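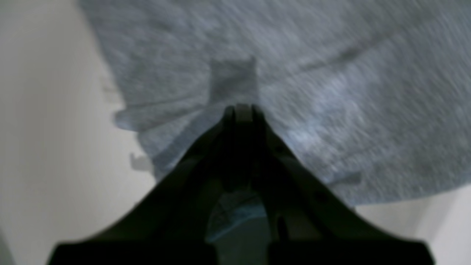
El aro de luz Prududo Alar 22 está pensado para quienes graban vídeos de maquillaje, castings a distancia o sesiones de retrato en casa. Da una luz pareja sobre la cara y deja el reflejo circular en los ojos que se ve en tantas fotos de moda. El acabado de la base y del trípode es mate, en gris muy oscuro, un tono parecido al de las dos piezas que se juntan en punta en la foto, y no devuelve brillos al objetivo. El aro es blanco por delante y gris por detrás.

La intensidad se regula con una rueda lateral, en 22 pasos. La temperatura de color se cambia con un botón aparte: cálida, neutra o fría. Para piel con base y polvos recomendamos empezar por la neutra y bajar la intensidad antes de tocar nada más. El aparato recuerda el último ajuste al apagarse.

Características
Altura máxima con trípode: 200 cm
Peso del conjunto: 1.039 g
Cable: 700 cm, con interruptor en línea
Soporte para teléfono: incluido, giratorio
Funda de transporte: incluida
Mando a distancia: se vende por separado

La maquilladora Sarahí Becerra lo usó en las pruebas de cámara de la serie Astex, con casi 700 horas de encendido, y nos pidió un cable más largo. El modelo actual ya lo lleva. Dorottya Győri, modelo y presentadora, lo tiene fijo en el camerino -- sin trípode, colgado de la pared con el soporte Simon (referencia aparte).

Montaje
Abra las patas del trípode hasta el tope y apriete la rosca inferior. Coloque el aro sobre la espiga y gire hasta notar el clic. El soporte del teléfono va en el centro, con la pinza hacia usted. No cubra la parte trasera con telas mientras esté encendido.

Envíos y devoluciones
Los pedidos recibidos hasta el 20/12/24 salen el mismo día. Se admiten devoluciones con la funda y el cable completos -- el embalaje exterior no hace falta. Para alquiler por jornadas o compras de agencia, escriba a Magdalini Economou desde el formulario de contacto e indique el número de unidades y la ciudad de entrega.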